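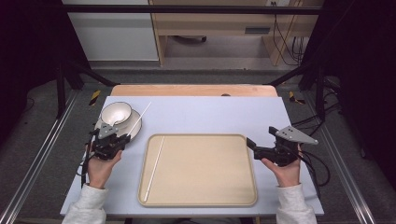 Setting up a tray for noodle night

I do this every January when the family comes over, and by now I can lay a tray in 90 seconds (my record, still proud of it!). Start with a plain tray – a beige one with a low rim is perfect. Plate first, bowl on top of the plate. Now the chopsticks. Lay both along the left side of the tray, thin ends pointing away from you, and leave the middle clear until the bowl goes down. If they roll, fold a napkin under them. Mine came from Clirnau, a set of 4 pairs, and I'm already down to three.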